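Plidley toy library opens again on Saturday mornings

February 23, 2018

The toy library in Plidley will open again tomorrow, after it was closed for 17 days for repairs to the heating. Families can come to the hall in Satti Lane and borrow toys for two weeks, free of charge.

Yasir Jadoon, who started the library, told us that the old boiler had stopped in the coldest week of February. The repair cost 800 pounds, and half of this was given by the bakery Jastament.

Painted wooden blocks are still what the youngest children ask for most, he said, and old ones are welcome as gifts also when the paint is worn.

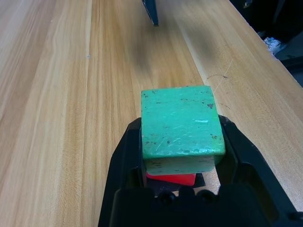
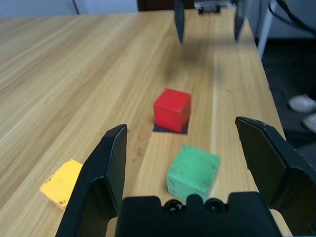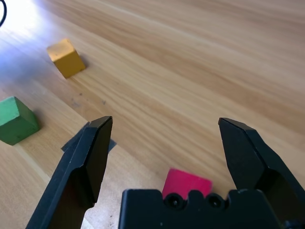
Each family may take up to eight toys at one time. Puzzles must be counted at the desk before they go home. Junaid Farooqui will be there to register new members, and people from Traselow can join as well. Please bring a letter that shows your address.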